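Ticket 1364 - Packing cell, Vilar line
Status: open (again)
Opened by: Intan Wibisono
Share 3

Issue as reported: arm takes hold of the cloth beside the zipper and considers the job done. Zipper disagrees. Since July I have been "cell supervisor," meaning I used to close bags and now I watch a machine think about closing bags.

Lowered the grip height, restarted, ran it on a white one. Fold of fabric pinched, zipper off to the right of it.

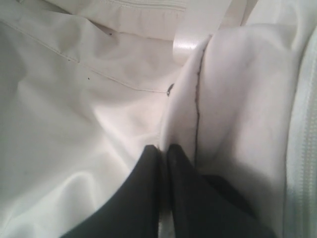

Rohani Wijaya wrote back that the height is fine and it's the approach that needs changing, and could the floor please stop restarting things before sending the log. Also asked who is covering the manual table. Same person, Rohani. It's me.

Loaded the Midari approach file and went again on the gray bag, the one with the gold ring by the pull. Shift target is still 400, set by somebody who has met the brochure. At 2:15 we were at 124, most of them mine.
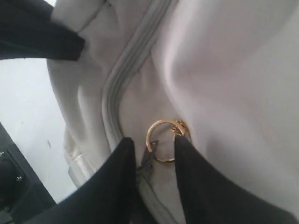
Gray bag, fingertips either side of the ring and pull.

Next: Sepehr wants the approach file kept on for a full shift. I want my chair moved closer to the manual table. Both requests logged.

Comments 3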